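Section 4. Stage Connection and Sound Check

This section applies to visiting bands using the Tollico house sound system at Brakville Hall. It replaces the sheet dated Feb 22, 2019.

4.1 Before connecting

1. Confirm that the Diltix mixing console is switched off and that all channel faders are fully down.
2. Place the stage box at the rear of the stage, to the left of the drum riser.
3. Run the main cable along the wall channel. Do not run it across the front steps.
4. Connect vocal microphones to inputs 1 through 6 and instruments to the remaining inputs.

Caution: Powered speakers must be switched on last and switched off first. 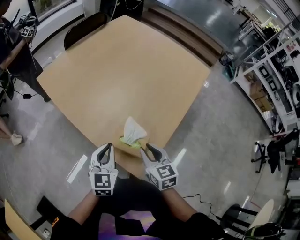

4.2 Setting levels

1. Switch on the console and load the preset named Kobzar. This preset is intended for acts with four or more singers.
2. Ask the lead vocalist to sing at performance volume for 30 seconds, then raise the input gain until the yellow light shows on the loudest notes.
3. Repeat for each remaining microphone.
4. Bring in the drums, followed by bass, guitars and keyboards.
5. Play one complete song with all members on stage. Adjust the monitors during this song only.

Note: The main hall admits 800 persons standing. Levels set in an empty room will usually need to be raised slightly once the audience has entered.

4.3 Storing the settings

Save the finished mix under the name of the band. Memory positions up to 151 are reserved for resident acts and must not be overwritten.

Questions about the console should be directed to Neema Magesa, extension 723. Requests for additional monitors must reach Lâm Bạch before the day of the performance.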